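Sithole Office & Storage
Home > Desk and Shelf > Bins and Trays

Minotik Small-Parts Bin, Teal
$16.00
In stock. Leaves the warehouse in 2 days.
Item code MN-16-T

A shallow plastic bin with rounded corners, a thick rolled rim and no lid. It has no compartments, no app and no opinion on how you live. You put things in it and they stay there until you want them, or until you move, whichever comes first.

We first stocked the Minotik for craft rooms, where it was meant to hold yarn. Customers wrote back to say it was full of remote controls, phone chargers, dog leashes and one very old sandwich. Offices found it next, and offices have a problem of their own, which is computer mice. They come in with every new machine and never leave. There's a drawer of them in your building right now, and the drawer doesn't close.

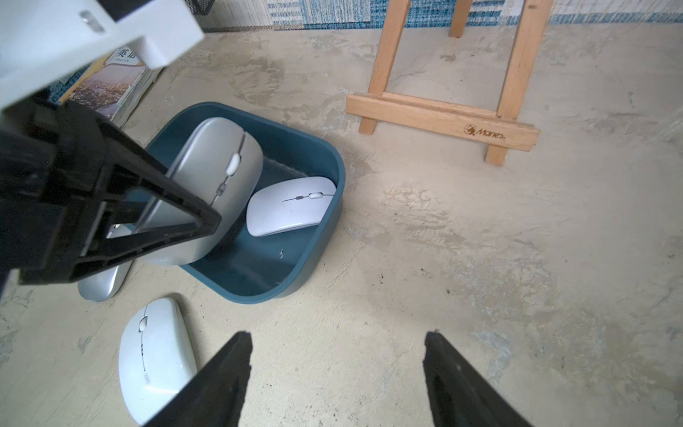 Most of what you need to know about a bin is in the rim. On cheap ones it's a thin edge that bends when you pick it up by one side and leaves a line across your fingers. The Minotik's is thick and rolled all the way around, and the walls are low enough that you can load it without aiming. A big rounded silver mouse can tip in over the edge while a flatter white one already has most of the right side to itself. The inside is plain and slightly darker than the outside, so bits of fluff show up nicely. We list this as a feature. You may disagree, in which case a damp cloth deals with it.

The corners are rounded inside as well as out. Crumbs have fewer places to settle, and so do paper clips, though a determined paper clip will always find a way.

Sizing is the thing people write to us about, usually after ordering. Measure the shelf first. Then measure the things you plan to put in the bin, and add a few more things, because you own more than you think. If the pile you're looking at would fill a grocery bag, buy two bins or start throwing things out. We're happy with either choice but we only get paid for one of them. 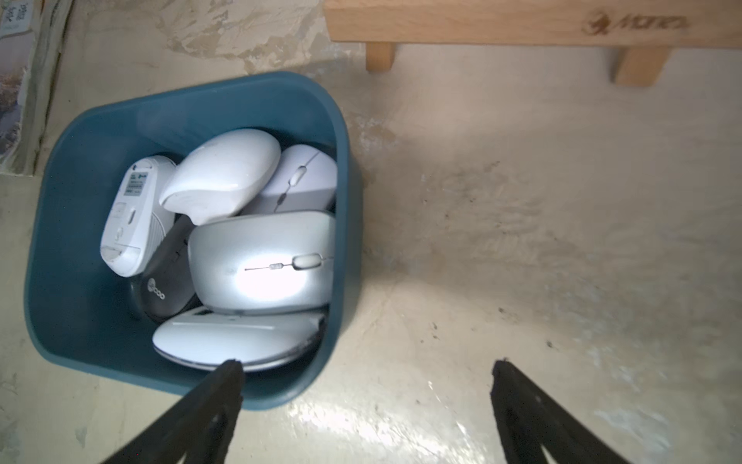 CAPACITY AND PACKING

A mouse is an awkward shape to store. It's humped on top, flat underneath, and wants to slide off any other mouse you set it on. You can turn some of them belly up, lay the big ones on their sides and run a slim one along the front wall, and the bin will take a good mixed load of white, silver and black. It won't look tidy. It will look like a bin of mice, and that is a real step up from a floor of mice.

If you're sorting for reuse, turning a mouse over has the added benefit of showing you the label and the little switch. Turn the switch off. Take the battery out too, if there is one, before it spends three years leaking quietly in the dark.

Cords are another matter. The Minotik will hold corded mice, but the cords will form a single organism overnight. Wrap each one and use a twist tie. For anything with a long cable, see the Welus Deep Box further down this page, which has a lid you can lean on.

SPECIFICATIONS

Material: plastic
Color: teal (reads bluer or grayer depending on your lights, please don't write in)
Shape: squarish, rounded corners
Rim: thick, rolled
Lid: no
Handles: no
Sold: singly, or in packs of 5
Care: hand wash, warm water, ordinary soap

WHERE TO PUT IT

On a shelf, in a cabinet, under a bench, or on the floor if that's where the sorting is happening. The low walls make it a decent floor bin. You can see what's in it while standing up, and you can nudge it along with a foot as you work your way across a room,

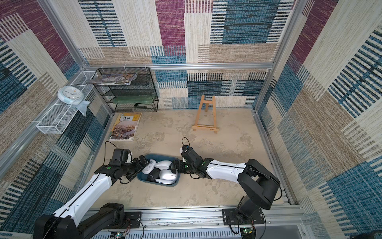 although we'd ask you to pick it up before you get to the stairs. It will also sit under most coffee tables and beds. We don't suggest putting it on top of the refrigerator. Things go up there and are never spoken of again.

Keep it away from radiators and the back window of a parked car. Plastic has its limits and it reaches them in July.

WHAT IT WON'T DO

It's the wrong bin for paper. Letters and magazines slump against the sides, curl up, and come out looking like they've been sat on.

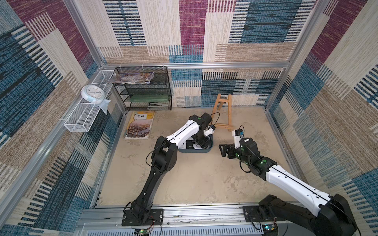 Paper wants tiers, and for that we'd send you to the Hisness range of desk organizers. Anything with open shelves will do the job, to be fair, ours or somebody else's. A black mesh one pushed into a back corner is plenty: magazines on the top tier, stapler on the bottom one, and the bin left out on the floor for whatever has lumps. People who try to make one container do both end up with a stapler they can't find and a magazine with a dent in it.

It also won't stack once it's full. Empty, yes. Full, the upper bin rests on whatever is sticking up out of the lower one, and you'll hear about it around two in the morning.

SHIPPING AND RETURNS

Packs of 5 ship nested, with paper between them. If they arrive stuck together, run warm water over the outer one and twist. Please don't use a screwdriver. We can tell from the photos when someone has used a screwdriver.

Unused bins can come back within 16 days. Used bins can come back too, if they're cracked or warped and you've emptied them. Last April a return reached us with someone's house keys in it. They were mailed home at our expense and we'd like that to remain a one-time service.

OFTEN BOUGHT WITH THIS

Welus Deep Box, with lid, for cables
Hisness Mesh Organizer, black, tiered
Sithole Twist Ties, bag of 900 (you will lose most of them)

Stock questions go to the order desk, which opens at 9 a.m. and is better company after 10.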